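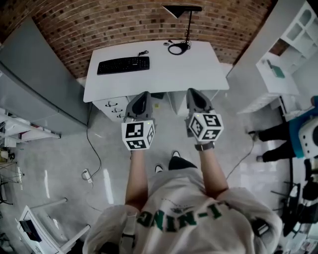
Desk station at the Mapplebeck open day, both grippers up.

Open day at Mapplebeck — anyone else go?

benchvise_tom
Went up in April with my daughter, who is in her second year of mechatronics. Doors opened at 10 and we stayed until they put the chairs away. The talk ran long and I skipped the second half of it. The handheld gripper demo was what I came for. You hold one in each hand and do desk chores with them, and the recordings are used to train a two-arm robot they call Wado. The marker cubes sit at the base of each unit, so the position of both hands can be worked out afterward.

They said 790 recordings are in the set so far for the desk tasks alone. I would like to know how many get thrown out. I asked and got a vague answer.

rkessel
I was there in the afternoon. Parking was bad. The demo was better than the one at Plosdale last year, where you stood behind a rope and watched a video.

Did you get to try the grippers? By the time I got to the front they had stopped letting visitors do it.

benchvise_tom
Yes, both of us did. Six minutes each. They are heavier than I expected, and my forearms felt it by the end. My daughter did better than I did. She moved the lamp on the second try and I never got it to go where I wanted.

oldservo
I'll be the sour one. A person doing the job by hand with a claw is not a robot demonstration. I drove 138 miles and saw people doing chores. The arm ran twice all day, and the second time they stopped it halfway.

Linnet_K
The flyer said "data collection and training," so I don't think anyone was misled. I got more out of the handhelds than the arm. You can see where the skill comes from. With the arm you just see it work or fail.

oldservo
The flyer also had a big picture of the arm on it.

Linnet_K
Fair enough. It did.

rkessel
Can someone explain the fingers? I was too far back. Are they flat pads like the Bosov ones?

benchvise_tom
No, they are different. The one I used had a dark rubber pad with a V shape to it and a lighter ribbed face on the inside. The Bosov fingers I have at work are flat steel and they drop anything round. I held a marker pen in these without squeezing hard and it stayed put. My daughter took the one below while we were waiting for our turn to start — sorry, I mean she saved it from the gripper camera feed, they let you copy your own files.

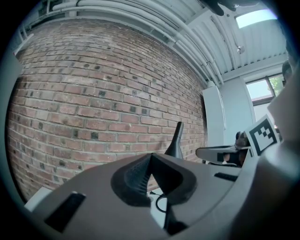

Reply 9: Warrick Tapsell
I helped run the desk station, so a few corrections and one apology.

The apology first. We closed the hands-on part at 2:30 and should have posted that at the door. Next time there will be a sign-up sheet.

On rejected recordings: the 790 figure is what we kept. The total recorded for those tasks was 2,945. Most of what we dropped was early material, from before we settled on how the tasks should start and finish. I don't have a breakdown beyond that.

On the arm: oldservo is right that it ran twice. The second run was stopped by the operator after a wrist joint reported a fault. It was a loose connector and it has been reseated.

oldservo
Thanks for a straight answer. So you keep a bit more than one in four. I would have put that number on the wall. It is more interesting than the talk was.

Linnet_K
Agree with that. Does the brick make any trouble for the cameras? I would think a wall with that much pattern either helps or hurts.

Warrick Tapsell
It helps a little with tracking. Plain white walls gave us more trouble. The skylight is the bigger problem, as the brightness changes during a session and we have to watch for it.

rkessel
Is there another open day planned? I would like to get there before 2:30 this time.

Warrick Tapsell
Probably in the fall, same building. I'll post in this section when the room is booked.

benchvise_tom
Put us down for two. She wants another go at the lamp.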